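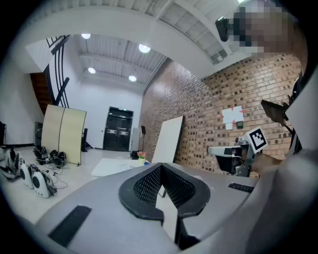
Chrysoula Kyriakidis reckons a pair of hand-held grippers will only ever teach you how tired your wrists are, and after a first evening with the Skivo build I was ready to agree with her. I have softened a little. Read this section with her remark in mind all the same, and don't expect the set-up to go as quickly as the Skivo parts list suggests.

Section 6. Setting up a pair of hand-held grippers in a shared room

This section assumes both grippers are built and the fingers open and close without rubbing. If they rub, go back to section 5. Software will not cure a stiff hinge, whatever the forum says.

6.1 Before you switch on

1. Clear enough floor to turn round with both arms out. Furniture can stay if it is out of reach.
2. Put all the room lights on and leave them alone until you have finished. The tracking is said to cope with changing light. Ours did not.
3. Lay cables along the edge of your working area. Tape down any you have to step over.
4. Check each marker for lifted corners and bubbles. A marker with a curl in it will still be detected, and the position it gives will be wrong.

Caution: Keep sleeves clear of the fingers. A loose cuff gets into the linkage very easily, and the grip is stronger than it looks.

6.2 Fitting the marker and the screen

5. Fix the marker on top of the gripper body. Press from the middle outwards. Use thin double-sided tape; foam tape lets it rock.
6. Fit the screen arm and tighten the lower joint first, then the upper.
7. Hold the gripper at working height and shake it gently. If the screen nods, tighten again. If it still nods, the arm is too long for the screen and you need a shorter one. We wasted an evening on rubber washers.

Note: The Skivo instructions show the marker being stuck on before the body is screwed together. Do it afterwards. Hicham Fawzy and I each spoilt a marker by following the printed order.

6.3 Pairing

8. Start the Cluleck program on the computer and wait for the list of devices to fill.
9. Switch on the left gripper only. Wait until it appears.
10. Switch on the right gripper. If both come up as "left", switch both off and begin again from step 9. There is a swap button. I have never known it to survive a restart.
11. Open and close each gripper fully. The program should show a smooth line from end to end. A step in the line usually means a loose sensor plug.

6.4 First test

12. Stand at the low table you mean to work at and put one light, unbreakable thing on it. A plastic cup will do.
13. Pick it up, move it a hand's width, put it down. Repeat 7 times without changing your stance.
14. Look at the recorded paths. They ought to lie close together. Ignore the "quality score", which gave us top marks for a run made with one gripper switched off.

Our first good run held 1,402 samples and the next, over the same movement, held 175. The program called both complete. Check the sample count yourself after every run and throw away the short ones.

Caution: Stop when your forearms ache. Tired hands make jerky paths, and you will blame the calibration.

6.5 If it doesn't work

Position jumps when you turn: the marker is being lost. Turn more slowly, or move the table.

Fingers read half open when shut: repeat step 11, then check the plug.

Screen goes blank: try another cable before you try anything else.

Nothing helps: leave it off overnight. I don't believe in this one, but Vlasta Mujić does, and hers works.

Section 7 covers copying the recordings to an arm. Don't start it until you have had clean runs on two separate days.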